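Lokow opens its handling laboratory to visitors in April

Two-arm tennis ball cell to run throughout the afternoon

Lokow will open its handling laboratory to trade visitors, schools and local residents for one afternoon in April. Doors open at 1 pm and the last group goes in at 4.30 pm. Entry is free, but places are limited to 50 per session and must be booked.

The main demonstration is the Gethin cell, in which two robot arms share one table and handle tennis balls and a tennis ball can. Each arm carries a two-finger gripper. Visitors will see the arms run under Zodon, the scheduling software that decides which arm may enter a given part of the table and when. 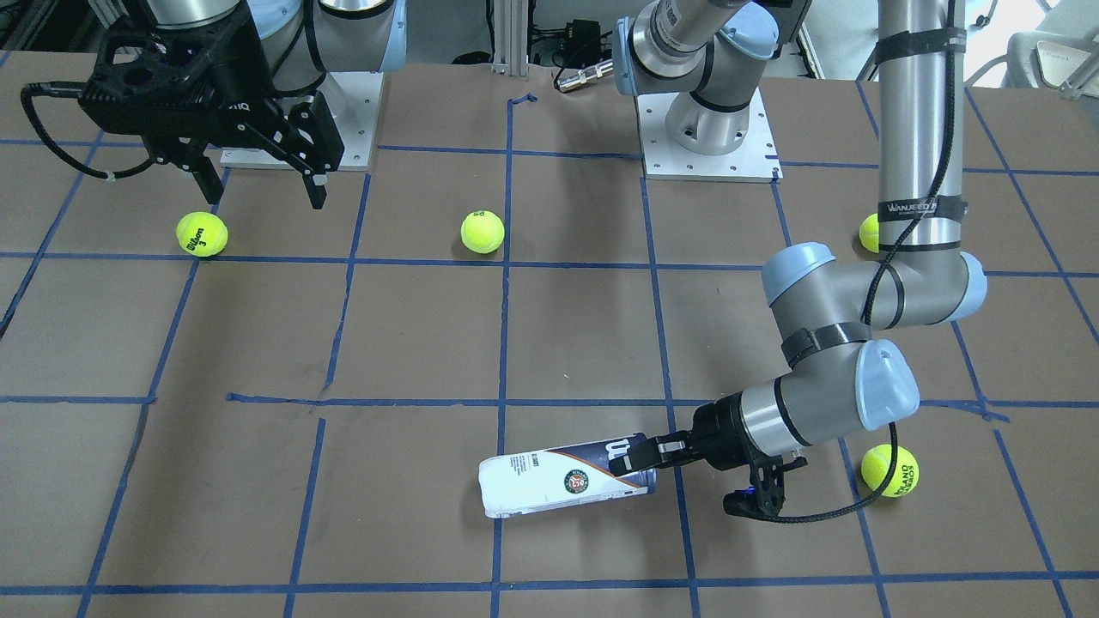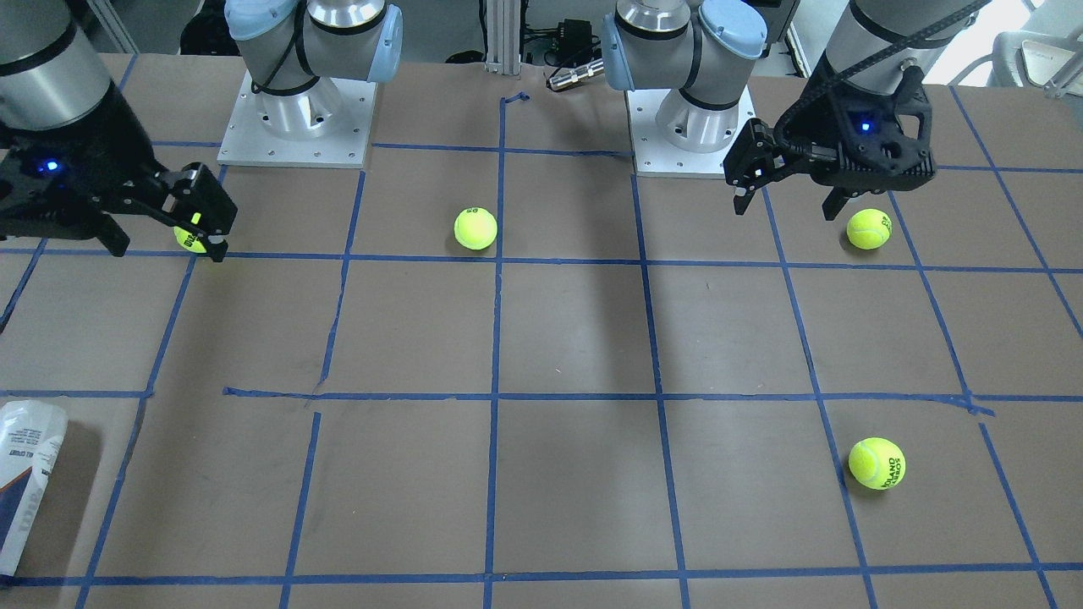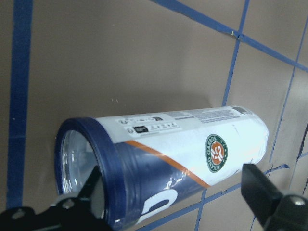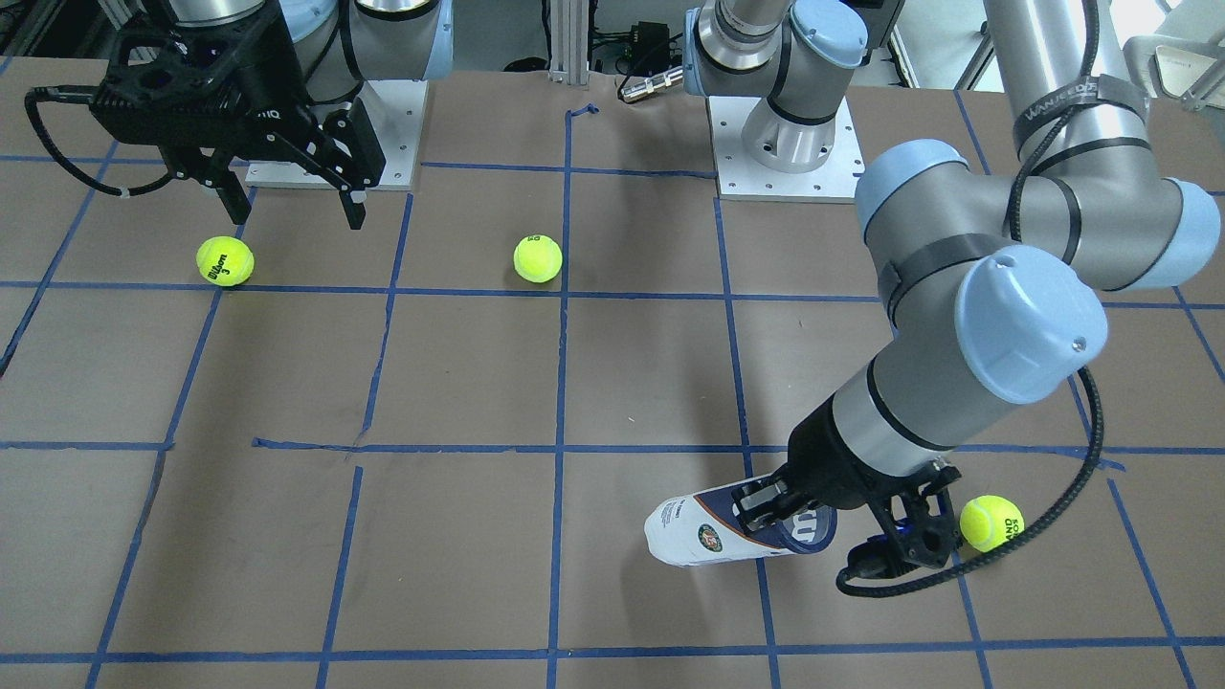 Tennis ball handling on the taped table.

GETHIN VALLEY, April – The cell has completed 2625 logged runs since it was commissioned. A run is counted when both arms have returned to their start positions, whether or not every object was placed correctly. Failed placements are recorded separately and the log will be open for inspection on the day.

The two kinds of object call for different handling. A ball can be approached from any side but rolls if a finger touches it early. The can has to be gripped with the fingers lined up to its length, and its printed label gives the wrist camera a changing background as the can turns. The table is covered in brown paper and marked out in blue tape, which gives staff a quick reference when they set objects down by hand between runs.

"We get asked for cycle times, and we will give them, but most engineers who come here want to see how the arms behave when they are both near the middle of the table," said Seren Wynne, who leads the handling group at Lokow. "They are welcome to stand and watch that for as long as they like. The stop button is within reach of the operator at all times."

Each demonstration lasts 17 minutes, including time for questions. Vandeo, which supplied the cell's safety controller, will have an engineer present to discuss guarding and speed limits.

Visitors under 16 must come with an adult. Flat shoes are required in the laboratory. Parking is at the rear of the building and the entrance is step-free.

Bookings and press enquiries: Lokow front office.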